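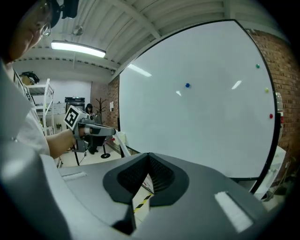 Section 5: Setting Up Your Dependent Care Account and Sending Your First Claim

Welcome to the part of the Ridwood guide that most people turn to first. If you have signed up for a dependent care account through your employer, this section walks you through getting it ready to use and asking for your money back on day care, after-school care or elder care. Set aside a quiet stretch at the kitchen table, pour yourself something nice, and take the steps in order. You can stop after any of them and the site will hold your place.

Before you start, have these close by:
Your member number (printed on your Ridwood welcome letter)
Your care provider's full name, address and tax ID
A bank statement or check showing your routing and account numbers

Setting up the account

1. Go to the Ridwood member page and choose First Visit. Type in your member number exactly as printed, including any zeros at the front.

2. Pick a password of at least 16 characters. A short sentence you'll remember works nicely, and spaces are allowed.

3. Under My Family, add each person who receives care. Use the name on their Social Security card, even if everyone at home calls them something else!

4. Under My Bank, enter your routing and account numbers. We will send 2 small deposits to your bank, and when they show up, come back and type in both amounts.

Note: The deposits can take up to five business days to appear. You can go ahead and send a claim while you wait, but we can't pay it until the bank step is finished.

Sending a claim

5. Choose New Claim, then Dependent Care. Pick the family member from the list. If you have two children with the same provider, you'll need a separate claim for each of them – we know that's a bit of a chore, and the Copy Claim button will fill in most of the second one for you.

6. Enter the first and last day of care. These are the days the care was given, and they may be quite different from the day you paid. If you paid in November for care in December, wait until the care has been given before you send the claim.

7. Add your receipt. It should show the provider's name, the dates of care, the name of the person cared for and the amount charged. If your provider doesn't give receipts, print the Fletis form from the Forms page and ask them to fill it in and sign at the bottom.

8. Read the page over once more and choose Send. Write down the claim number or print the page for your records.

Caution: A canceled check or a card statement on its own will not be accepted. Neither one shows the dates of care, and the claim will come back to you unpaid.

Caution: Overnight camp and kindergarten tuition are not covered under this account. Please leave those amounts out, even when they appear on the same bill.

When you'll be paid

Claims are usually reviewed in around 7 business days. Payments go out every Wednesday, and your bank may need another day or so to post the money. If your claim is for more than your current balance, we pay what is there and send the rest as new payroll deposits come in. You don't need to send the claim again.

To change your bank details later, see Section 6.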